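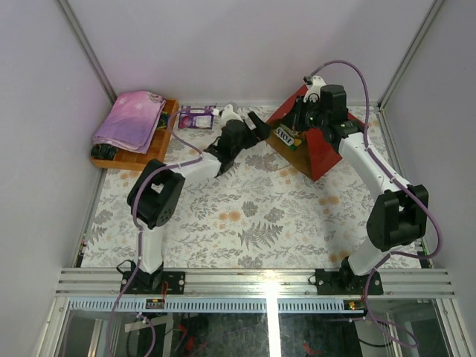 Figure 2. Two-arm cell, both arms on the front rail, cables fitted.

4.2 Checking the arm cables and mounts

Do this check before the first run of the day and again after any arm has been taken off the rail. It applies to Skundora cells with two arms on one shared rail.

CAUTION: Switch the arms off at the main switch before you put your hands over the rail. An arm can drop when power is removed, so support the forearm with one hand while you switch off.

1. Bring both arms to the rest position from the Hirkano panel and wait for the status line to read 116 (idle). Switch off.

2. Hold each black mounting plate and try to rock it on the rail. If it moves, tighten the bolts a little at a time, working from corner to corner. Do not move the plate along the rail. If it has already shifted, go to section 4.5 and set the arm position again.

3. Follow the purple cable along each arm with your fingers, from the gripper down to the rail. Feel for nicks and flat spots. Replace a damaged cable - do not tape it.

4. Bend each elbow slowly by hand through its full travel. The cable should stay slack at every point and must not catch on the elbow housing. The loop needs at least 34 mm of free cable with the arm fully stretched.

5. Check that each cable drops below the rail without rubbing on the plate. Make sure the connectors are pushed fully home.

6. Wipe the sensor on each gripper with a dry lens cloth. Do not use spray cleaner.

7. Switch on and run the Vumness reach test with the usual goods on the table. Keep one hand near the stop button. Run it at low speed first.

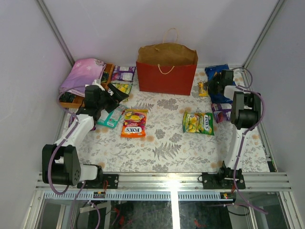 Can the reach test be run with only one arm fitted?
Choose "single arm" on the panel before you start, and cap the unused cable so that it cannot hang into the working area.

Note: Code 162 during the reach test means that a joint has met more load than expected. Stop, switch off and repeat steps 3 and 4 on that arm. A tight cable is the usual cause. If the code comes back, leave the cell off and report it to Karthik Mridha at Brennan, giving the arm (left or right) and the joint number shown.

8. When both arms have finished the test, enter the result in the cell log and return the panel to normal speed.

Section revised 2026-03-08.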